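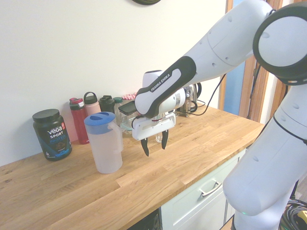 Camper van pre-trip check, Skotholm to Cleltthorpe and back
1148 miles, leaving Monday. Checked by Spyros Vidmar, comments by Lumturie Dimitriou.

Tires and spare: OK
The rental desk says they were checked in April. I'd like to see the gauge reading. Spare looks fine but there was no jack under it. Ask.

Brakes: OK, sort of
Spyros drove it round the lot once. Not my idea of a brake test. Try again on the hill by Petersen with the gear loaded.

Propane: FAIL
Alarm chirps. "They all do that" is not an answer. New battery, then press the test button again.
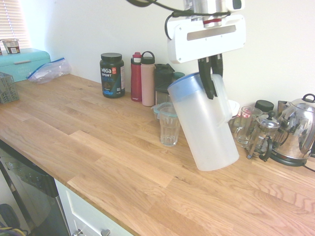

Drinking water: NOT DONE
The van's tank is supposed to be clean, and the paperwork has a tick next to it with no initials. I wouldn't brush my teeth with it. Bring drinking water from home until somebody shows us when it was flushed. Bottles with their own lids, like the red one and the pale pink one along the wall, can ride up front. The pitcher with the light blue lid should be emptied before we move, whatever the lid promises.

Fire extinguisher: OK
Needle in the green. Strap is loose.

Fuel: see comment
Halfway is 574 miles, at Gristotia. Spyros claims we can get there with 3 stops. I say fill up at every half tank.

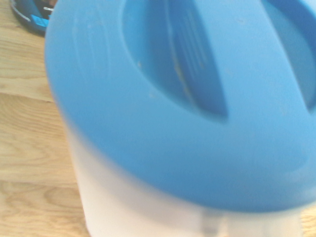
Blue lid on the white container.

Loose items: NOT DONE
Anything on the counter goes in a cupboard, latches pushed until they click. Allow 20 minutes. He wrote five.

Recheck propane and jack before signing.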